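Call for walkers, bakers and table hosts: the Grollton Night Walk for Kidney Care

The Grollton Night Walk is back this July, and we want you in it! If you have been meaning to do something for the families in our county who drive back and forth to dialysis, this is a very good night to start. We are looking for walking teams, single walkers, bakers, table hosts, musicians and a handful of people who don't mind staying up late to stack chairs.

The walk goes around the track at Tasley Park, starting at 9 p.m. and ending whenever the last team says it's done. Last year that was well after sunrise, thanks to the Horgan Road team and a man with a banjo who would not quit. We loved every minute of it.

Money raised goes to the Nulier Fund, which pays for gas cards, motel rooms and meals for kidney patients and whoever is doing the driving. Treatment can mean three trips a week, and for folks out past Horgan that is a lot of road. The fund also helps living donors with the bills that pile up while they are home recovering. Our goal this year is 200 walkers, which would be a record for us.

Walkers

Teams can be any size you like. Families, church groups, ball teams, coworkers, the people you play cards with, all welcome. At least one member of your team should be on the track at all times, so work out your shifts ahead of time and put the night owls on the late ones. If you don't have a team, sign up alone and we'll match you with one (some of our best teams were strangers at sundown).

There is no fee to walk. We ask each team to set its own fundraising goal, and we have pledge sheets ready to hand out. Any team that brings in $1000 gets to pick a song for the loudspeaker and a lap theme for everyone else. Be kind with this power.

The track is flat and lit all the way around, and wheelchairs and strollers do fine on it. Walkers under 16 need an adult on the team who is staying the night.

Table hosts

Every year we set up a row of tables on the infield where teams and local groups can sell baked goods, run a raffle or put out games for the kids. Hosts keep a table going for at least 2 hours. You bring what goes on it and someone friendly to sit behind it, and we bring the table. Let us know early if you need power, as the outlets are all at the north end by the scoreboard and they go fast.

Bakers who don't want to host can drop things off at the park shelter from late afternoon on. Please wrap everything and put a label on it with what's inside, nuts especially. We would also love more items that kidney patients can eat, and we can send you a sheet of recipes if you'd like to try one.

Music and setup

Bands, singers, fiddle players, school groups: we have a small stage and a crowd that is very easy to please at 3 a.m. Sets run half an hour. We can't pay, but we will feed you.

The setup crew meets at the park at noon on the day of the walk, and the cleanup crew starts as the last lap ends. Bring gloves if you have them. If you own a pickup and can lend us an hour, say so when you write.
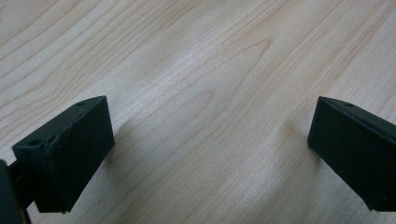 Banafsheh Kordestani
Walk Coordinator, Grollton Night Walk

I came to my first walk with my sister, who was waiting on a transplant, and I planned to do one lap and go home. I was still there for pancakes. What got me was the patient lap at the start, when everyone on dialysis and everyone with a new kidney goes around once together while the rest of us stand along the fence and make as much noise as we can. If you are a patient or a donor, please come for that lap even if you can't stay. You can ride it in the golf cart, and you don't need to sign up.

How to join

Pick up a form at the front desk of the Grollton library or the Tasley Park office. We need a team name, a captain, a phone number and what you'd like to do. Forms go back to either desk by the end of June. Captains will get a call from me about the campsite map, and you can ask me anything then.

Bring a flashlight, a lawn chair and a second pair of socks. Rain or no rain, we walk.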